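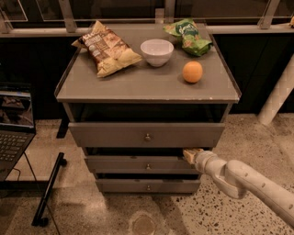
Othmane Belkadi: Before anyone touches the controller gains again, can we check which clock the drawer pose is stamped with? I had the same stall on the older Gaka build and the gains had nothing to do with it. The pose was old by the time the planner used it.

Home | Tickets | Knowledge Base | Releases | Log Out
Print this page | E-mail this ticket

Ticket 1513
Component: Gaka planner, drawer skill
Opened by: Seren Hopkin
Date opened: 02/02/2018
Status: Fixed, pending merge

Summary

The drawer skill stops between "approach" and "pull" on the middle drawer. The arm gets to the pre-pull pose, the planner prints "target moved, replanning", and it goes back to the approach pose. It repeats until the skill times out. The top drawer and the bottom drawer do not do this with the same config.

Setup

Gaka planner, current main branch. Wuner handles the drawer detection and publishes one pose per drawer front. Meredith is the logger. The skill hooks the upper edge of the drawer front and does not use the knob. The clutter on top of the cabinet is left in the collision map for all runs.

Steps to reproduce

Start with the middle drawer slightly open. Load the drawer skill with target "middle". Run it at normal speed. At slow speed the problem is less frequent but still there.

What I tried first (Seren)

Raised the position tolerance on the target check. The loop stopped, but the fingers then came in too low on some runs and pushed on the drawer front. Put the tolerance back.

Lowered the stiffness on the last part of the approach. No change.

Turned off the collision check against the top drawer. No change to the replanning, and I don't want it off anyway with the drawer above sticking out. Turned it back on.

Restarted Wuner between runs. The first run after a restart was usually fine, and for a while I took that as a sign of a memory problem. Memory use was flat in the Meredith log.

Log extract

gaka.skill: state APPROACH -> PREPULL
gaka.target: drawer=middle, pose age 400 ms
gaka.target: shift 23 mm on z, limit exceeded
gaka.skill: target moved, replanning
gaka.skill: state PREPULL -> APPROACH 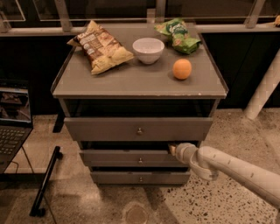 The shift is always on z and always in the same direction. If it were noise in the detection I would expect it to go both ways. I plotted the middle drawer pose for a full run and it sits still while the arm is away from the cabinet, then jumps when the gripper gets close to the gap, then drifts back after the arm retreats.

So I took Othmane's question first and looked at the stamps. Wuner stamps the pose when it publishes, after the detection has finished. It should use the time the image came in. The planner looks up the camera transform at the publish time, and if the head has moved in between, the pose comes out shifted. The head does move at that point, because the skill tilts it down at the start of PREPULL.

Update 1 (Seren)

Patched Wuner to carry the image stamp through to the output. The jump is smaller but has not gone away. The skill now gets through to PULL on some runs. Still not good enough to close.

Update 2 (Othmane Belkadi)

Read through the association code. When the gripper covers part of the drawer edge, the detector loses the upper line of the middle front and takes the nearest long horizontal line instead. On this cabinet that is the lower edge of the top drawer front. The tracker accepts it, as both lines are inside the gate. That fits with the shift always going the same way. The other two drawers don't have a similar line so close by on that side.

Suggest masking the arm out of the image before the line fit, using the joint state. The code for the mask is already in Wuner, it is just switched off by default. Set mask_arm to true and mask_padding to 4.

Update 3 (Seren)

Mask on, stamps patched. The pose stays put through PREPULL now. One side effect: when the mask covers a large part of the edge the detector returns nothing, and Gaka treated a missing pose as a failed target and aborted. 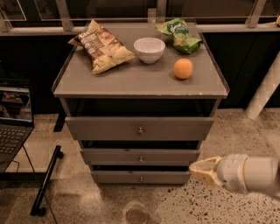
I changed the target check so that a missing pose is allowed once the skill has reached PREPULL. It holds the last good pose and carries on. If the pose is missing during APPROACH it still aborts, same as before. The hold is dropped as soon as a new pose arrives or the skill leaves PULL.

Othmane asked whether holding the pose is safe during the pull itself, given that the drawer is meant to be moving. Gaka does not use the vision pose in PULL. It follows the drawer axis that was fixed at the end of PREPULL and watches the wrench at the wrist. I checked this in the code and added a comment there, as it was not obvious to me either.

Changes in the branch

wuner: use image stamp on drawer poses
wuner: mask_arm defaults to true for the drawer detector
gaka: hold last target pose in PREPULL and PULL
gaka: log line now prints the stamp as well as the pose age

Still open

The timeout message says "grasp failed" even when no grasp was attempted. Separate ticket, low priority.

The mask lags slightly behind the arm at full speed. Padding hides it for now. Othmane thinks the joint states are being buffered one cycle too long and will look at it when he is back on Wuner.

The October config files still set mask_arm to false and will override the new default. If you load one of those, delete the line or you will see the old behavior – I did this to myself once already.

Please leave the ticket open until the branch is merged.

Print this page | E-mail this ticket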